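White Table Week

Posted July 3, 2020

I told myself I'd only wipe down the one table, and then of course the whole room got pulled apart. So this is the Clestlow workroom gallery, mostly table talk, because the table is what everybody who visits asks me about (yes, it's white, yes, it shows everything, no, I don't regret it!).

I bought the top from Usteo two summers ago for 82 dollars, and the legs came separately from a clearance bin. It's a matte finish, so it never glares at me when I'm cutting paper in the afternoon, but pencil dust and glue and the underside of every cardboard box leave their mark on it. My routine is a damp blue cloth first, long strokes side to side, then a dry one. If a streak stays put I go back with a drop of dish soap and a lot of patience.

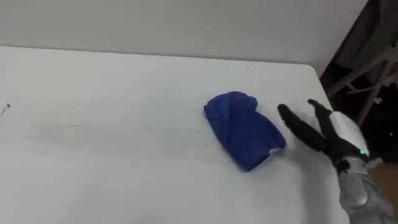 The blue cloth on the white top, with a soft gray smudge over to the left. Rounded corners were the best decision I made in this room - my hips thank me daily.

The cloths are another story. I started with a pack of 8 from Bumis and the dye ran in the first wash, all over a pillowcase I liked. They've behaved since then, as long as I wash them by themselves and skip the fabric softener, which makes them push the water around instead of soaking it up. I fold them in half and in half again and toss them in the drawer, or that's the plan anyway. Mostly they live in a bunch on the table.

Next up is the shelf wall, and I'm already dreading the paint cans. I want it done by September so the big Sönmez cutting mat can finally come out from behind the door.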